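Review: the Trukosico home safety checklist kit for small mobile grippers

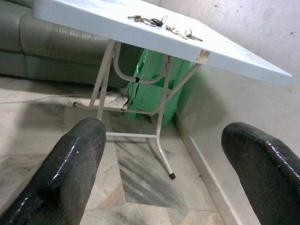 Buppha Somboon
Reviews editor, home robotics
2026-06-04

I've been through a fair pile of good practice guides for home robots and most of them read like they were written for a factory with a yellow line painted on the floor. The Trukosico kit is the first I've wanted to keep using after the review was done!

You get a ring-bound book of 18 cards, a roll of floor tape and a gauge for checking finger gap. Each card covers one job: picking up keys, working near a sofa, going under a table and so on. The keys card is my favourite. It asks you to keep separate sets well apart on the tabletop, approach slowly and stop if the ring catches on anything. Simple stuff, but our old Modstead sheet skipped all of it and went straight to emergency stops.

The floor card is very good too. Cables come first, before lighting or anything else, and a thin white one on pale marble is exactly the kind of thing I'd walk past (and have, more than once). It also wants you to look at where the table legs meet the floor, and to note any chipped edges on the top before you start. I'd never written down a chipped corner in my life. Now it goes in the log.

Setting up took me 11 minutes the first time and much less after that. Virág's guide goes deeper on speed limits, and if you work with heavier arms you'll want that one. For light pick and place at home, I'd take the Trukosico cards every time.

Two grumbles. The tape leaves a sticky line on smooth tile, so test a bit in a corner. And the card on folding tables says "check the frame is locked" without showing what a locked frame looks like, though a Zondov reader tells me a new drawing is due in July.

Score: 4.5 out of 5. Buy the spare cards as well, they get grubby fast.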